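# Ruton R2 replacement grease filter for cooker hoods

Sold in packs of 2. Cut to fit most flat canopy and chimney hoods up to 60 cm wide.

The R2 is a washable mesh grease filter made by Ruton and stocked by us at Nikanstead. It replaces the metal filter that sits on the underside of the hood and catches grease before it reaches the fan. It isn't a charcoal filter and won't remove smells. If your hood recirculates air back into the kitchen you will need a charcoal filter as well, which we list separately under Menix.

Each filter has an aluminium frame, layers of aluminium mesh and one spring catch. The catch is on the short side. Older R2 filters had it on the long side, so please look at yours before ordering if you bought it from us a few years back. The part number didn't change, and we still get returns over it.

## Will it fit my hood?

Measure the filter and leave the hood out of it. Take the old one out, lay it flat and measure the outside of the frame in millimetres, both ways, then the thickness. The hood's own width tells you very little, as two hoods of the same width can take quite different filters.

Filters are made to order in any size up to 500 x 320 mm. Give us the longer side first. We cut to the figure you send and don't take anything off for clearance, so if you are measuring the opening in the hood instead of the old filter, take 2 mm off each side yourself.

Thickness is 9 mm as standard. Some Laaksonen hoods take a thinner filter and the R2 will not close in those. Ask us first if yours is a Laaksonen.

Curved, stepped or notched filters can't be made in this range.

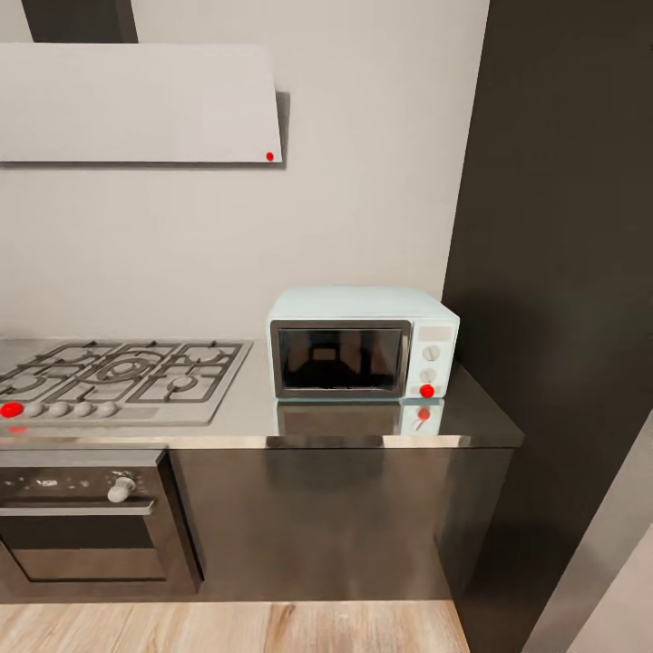
How often should the filter be washed?

Once a month is enough for most homes, and every two weeks if you fry a lot. Grease that has been left for a season sets hard and takes several washes to shift.

## Washing

The R2 can go in the dishwasher on a normal hot programme. Stand it upright with the catch facing up and keep it away from anything silver plated. The aluminium will dull and turn grey after a few washes, which doesn't affect how it works. If you want it to stay bright, wash it by hand in hot water with washing-up liquid and a soft brush.

Don't use oven cleaner, caustic soda or anything sold as a drain product. These attack aluminium, and we don't replace filters damaged this way.

Let the filter dry fully before it goes back in. A quick shake over the sink and a couple of hours on the draining rack will do it.

## Fitting

1. Turn the hood off at the switch and let the hob cool.
2. Hold the old filter with one hand, pull the catch back with the other and lower it out.
3. Wipe the lip where the filter sits.
4. Put the plain edge of the new filter in first, then push the catch side up until it clicks.
5. Run the fan on its top speed and listen for a rattle.

A rattle nearly always means the plain edge has dropped off its ledge. Take the filter out and start again. If it still rattles, the filter may be undersized -- measure the gap and send us the figure.

## Specification

| | |
|---|---|
| Maker | Ruton |
| Range | R2 |
| Frame | Aluminium |
| Mesh | Expanded aluminium, layered |
| Thickness | 9 mm |
| Largest size | 500 x 320 mm |
| Catch | Sprung, short side |
| Dishwasher safe | Yes |
| Suitable for recirculating hoods | Only with a separate charcoal filter |
| Pack | 2 filters, same size |

We can't mix sizes within a pack. If your hood takes two different sizes, order single filters by phone.

## Delivery and returns

Filters are cut after you order and normally leave us within three working days. Orders for 50 packs or more take roughly a fortnight and go on a pallet. Landlords and letting agents who want regular deliveries should speak to Marisol Kowalczyk in trade sales, who can set up an account and keep your sizes on file.

Made-to-order filters can't be returned because the wrong size was given. If the mistake is ours we will recut and send again at no charge, and you needn't post the first pair back. Please check the size before removing the wrapping, as we need a photo of the label on the bag.

Damage in the post should be reported within 15 days. Bent corners are the usual trouble. A slight bend can be straightened by hand and we will take something off the price if you would sooner keep it.

## Customer comments

**Everett Mahmoud**
Good fit. The mesh is a bit finer than the one that came with the hood and the fan sounds slightly lower with it in. Catch was stiff for the first few goes.

**Myrtle Iwasaki**
I gave the sizes the wrong way round and they rang me before cutting. Arrived the following week. Four stars as the instructions in the bag are printed very small.

**Kenji Doucet**
Third set I've bought for a rented flat. They wash well but do go grey. Would be useful to have the size stamped on the frame.

*Reply from Hollis Oyelaran, Nikanstead:* We have asked Ruton about stamping. For now the size is on the bag label only, so it's worth writing it on the inside of a cupboard door or keeping the label with your hood manual.

## Also needed by some customers

- Menix charcoal filter, round, for recirculating hoods
- Spare sprung catch for R2, short side only
- Cut-to-size paper grease filter, for older hoods with a wire grid

Spare catches for the older long-side filters are no longer made. We have a small number left -- email with your order number and we will post one if we can.

Page last updated August 8, 2024.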